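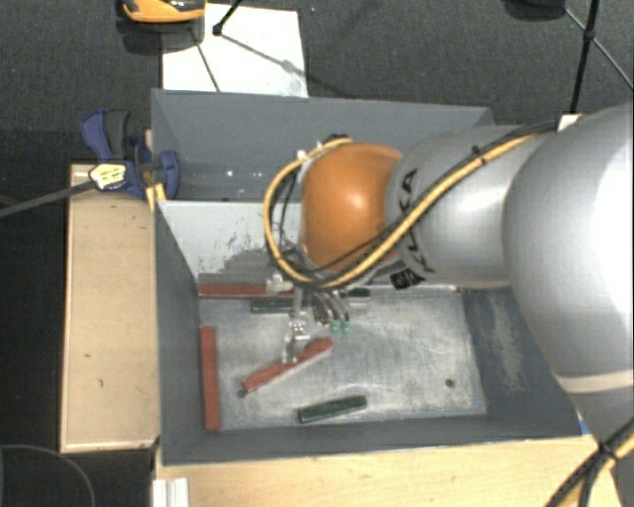 New thread! I've been busting to post about our pushing-before-grasping result, and the numbers finally held up on Wednesday's rerun. Short version: the arm learns when a block is too awkward to grab and gives it a nudge first. The blocks are plain red-brown and dark green ones in a grey bin, and the walls are a big part of the problem. A block lying out on the floor of the bin, like the diagonal one under the fingers, is the friendly case. The red one lying at the back against the far wall is the sort that used to wreck our day.

2/ The method is called Roteo. It's one network with two outputs, a map of good grasps and a map of good pushes, both drawn over the same view of the bin. Whichever map has the highest score wins and the arm does that. No hand-written rule for "when in doubt, push". I love how little there is to it.

3/ Training was all trial and error on the real arm. 1909 attempts, every one labelled by whether the gripper ended up holding something. A push earns its score only if the next grasp works, so it gets no credit for shuffling blocks around for fun. (Early versions LOVED shuffling blocks around for fun.)

4/ The bit I'm most chuffed about: for blocks lying along a wall, grasp-only got 66 out of every 100. With pushes allowed, it clears most bins without anyone reaching in to help. Full table is in the write-up, including the runs that went badly.

5/ Things that still don't work: two blocks jammed side by side in a corner. It pushes, they move together, it pushes again. We cap it at 5 pushes in a row and then call it a fail. If you've seen a neat fix for this, please tell me!

6/ We also tried skipping the first 1414 attempts and training only on the later, tidier ones. Worse! The messy early data seems to teach it what a hopeless grasp looks like. Didn't see that coming and I'd like to test it properly with other shapes.

7/ Code goes up in May, once I've cleaned up the calibration script, which is currently held together by comments saying "fix this". Next job is odd-shaped parts from the Sistetti set. Happy to answer questions about the scoring in the replies.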